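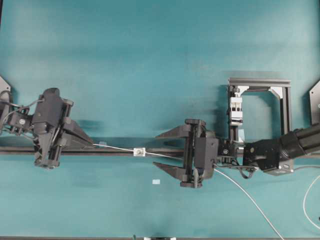
The tension fault on the two-arm cable cell is reproducible now, and the cause is in the gripper state handling. I no longer suspect the force threshold. Boonmee asked on Monday whether the right gripper could be losing the cable mechanically, through finger wear or jacket slip. I don't think it can. At the stop, the left fingers have the end of the cable pinched and the right fingers are spread wide, with the cable passing through the gap between them and touching nothing that would hold it against a pull. The controller has that gripper down as closed. Everything after that point in the sequence is computed from a grip that does not exist.

Quoting the earlier message, trimmed:

> From: Boonmee Ruangrit
> To: povside-cells
> Subject: stretch step aborts, right arm
>
> We are seeing an abort in the stretch step on the cable job. The left
> arm holds, the right arm is supposed to close and back off until the
> cable reads the target tension, then both hold while the clip is
> positioned. On a bad cycle the right arm backs off and keeps backing
> off until the travel limit stops it. No force alarm is raised.
>
> I ran 187 cycles with the Hartono planner at default settings and got
> the abort in 8 of them. I could not see a pattern in cable position.
> Lowering the tension target made no difference. I have inspected the
> fingers on the right gripper and they look fine to me, but I would
> like a second opinion on wear before I order a set.
>
> Second question. Is it acceptable to clear the abort and resume from
> the pendant? The operators have been doing that and it usually runs.

Answers in reverse order, because the second one matters more.

Do not resume from the pendant. After the abort the planner keeps its last target pose for the right arm and its last gripper state. On resume it sends the pose first and checks the gripper afterwards. If someone has reached in to straighten the cable or recover the clip, the arm moves from the travel limit back across the middle of the table before any interlock is evaluated. The free length of cable below the right gripper is also a snag hazard during that move. Until there is a fix, the procedure is: stop, power off both arms at the cell switch, clear the cable by hand, home both arms, restart the job from the beginning. Please put that on the cell and remove the resume permission from the operator login. I have already done the same here.

On the cause. The Sovitz gripper driver reports two things, a commanded state and a measured finger width. The planner reads both, but only waits on the first. The commanded state changes to "closed" when the command is accepted by the driver queue. If the close command arrives while the driver is still busy with the previous open, the driver accepts it, updates the commanded state, and then discards it when the open finishes. The return code is success. The fingers stay where the open left them.

That accounts for the missing force alarm. The alarm is an upper limit. With no grip on the right side there is no load path through the cable, the reading never rises, and the tension loop goes on asking for more travel. A lower limit with a timeout would have caught it, and there isn't one.

It also accounts for the lack of pattern in your runs. The collision depends on the interval between the open and close commands, and that interval varies with planning time. I added a delay before the close and swept it. With the delay set to 76 ms I could get the fault nearly at will. With the close held until the measured width confirmed the open was complete, I did not get it in a full shift of running. I would not call that proof, and I'd like your cell to repeat it.

Proposed changes:

1. In the stretch step, wait on measured width after every gripper command. Commanded state should not be used as a condition anywhere. I found 2 other places in the job that do this, both in the release step.
2. Add a minimum tension check early in the back-off move. If the reading has not risen, stop both arms and report a lost grip by name.
3. On resume after any abort, evaluate gripper width before sending a pose. This is a planner change and has to go through Boonsong Kaewsai.
4. Raise the discarded command with the driver maintainers. Returning success for a command that was thrown away is a defect regardless of what we do on our side.

Items 1 and 2 are on the Brumonard branch now, untested on any hardware but mine. Item 3 needs review before anyone loads it - the order of checks on resume is shared with the other jobs, and at least one of them starts with the gripper open on purpose.

On finger wear: leave the order for now. Wear would show up as slip under load, with tension rising and then dropping. If you still have the traces from the aborted cycles, look at the first part of the back-off. I expect a flat line in all of them. If even one shows a rise, send it to me, because that would be a separate fault.

Boonsong, can you say whether the resume change can go in before the November release? If it can't, I'd prefer that resume be disabled in the planner for two-arm jobs altogether.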